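I've been training at Salance MMA for going on two years and I go through gloves like other people go through socks, so when the Girnau hybrid sparring gloves went on sale in September I grabbed a pair. I've now got 8 weeks on them, mostly pads and light sparring with a bit of grappling thrown in.

First, the good stuff. The padding over the knuckles is great! It's thick without feeling like you're wearing oven mitts, and my partners have stopped complaining when I land a jab (my old Sostar pair was basically a brick with a thumb hole). The palm is open enough that I can get a decent grip in the clinch, and I hit a guillotine in them last month with no fuss at all.

Sizing is weird though. I wear a large in everything and the large was tight across the hand for the first two weeks, to the point where I almost sent them back. Go up one if you wrap.
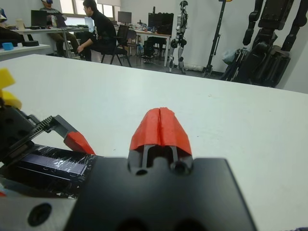

The wrist closure is my one real gripe. It's a double strap, and the second one never sits flat, so by round three I've got a flap hanging off me and I'm asking somebody to stick it down. I ended up going over it with tape. I used athletic tape, by the way, and not the shiny clear plastic kind you can see wrapped around that dark block under the angled finger on the left, which I tried once on an old pair and it slid right off as soon as I got sweaty.

Would I buy them again? Yeah, at the sale price. At full price I'd probably look at the Chiang ones first, they have a single wide strap and a couple of the guys at the gym swear by them.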